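How to draw a funnel plot and read it without fooling yourself

Posted 11/10/2026 in the Pusbridge stats notes

A funnel plot is the first thing most people reach for when they suspect that the dull studies in their field never made it out of the filing cabinet. It takes ten minutes to draw and can be misread in far less. These notes assume you already have a table of studies with an effect estimate and a standard error for each.

Step 1. Get everything on one scale. If your studies report odds ratios, take logs. If half of them report odds ratios and the other half report mean differences, you have a bigger problem than publication bias and should go and deal with that first. Standard errors must be on the same scale as the estimates. When a paper only gives a 95% confidence interval, take the width on the log scale and divide by 3.92.

Step 2. Plot it. Effect on the horizontal axis, standard error on the vertical, with zero at the top so the big studies sit up where they can look down on everyone else. Most packages flip the axis for you. Some don't, and you will spend a while wondering why your funnel is an ice cream cone.

Step 3. Add the guide lines. Draw a vertical line at the pooled estimate, then two sloping lines at the estimate plus and minus 1.96 times the standard error. In a tidy world with no heterogeneity, 95% of the dots fall inside. You do not live there.
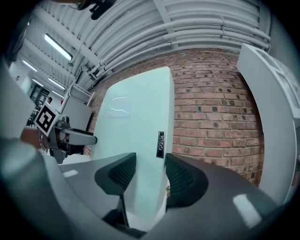
Step 4. Look for the missing corner. If small studies with unexciting results went unpublished, one of the bottom corners will be bare. Before you get worked up, count your dots. With fewer than ten studies, any pattern is mostly your own imagination at work. The Briltwood practice file has 30 studies, enough to argue over. The larger Zalewska file has 153, and it still starts arguments.

Step 5. Run a regression test. Egger's version regresses the estimate divided by its standard error on one over the standard error, and asks whether the intercept is away from zero. Be careful with log odds ratios, where the estimate and its standard error are related even when everyone has behaved themselves. Harbord's or Peters' test is a safer choice there.

Step 6. Consider the boring explanations. Small trials often enrol sicker patients, or give the treatment with more enthusiasm. Either will tilt the funnel with no filing cabinet involved. Colour the dots by some sensible study feature and see if the tilt goes away.

Step 7. Write it up modestly. "The plot was asymmetric, which may reflect small-study effects" is fine. "We found no publication bias" is not, especially if you had 3 small trials and a large one from Flemimberg.

If you want to go on to selection models, keep the table from Step 1. You will need the same columns, plus some patience with the optimiser.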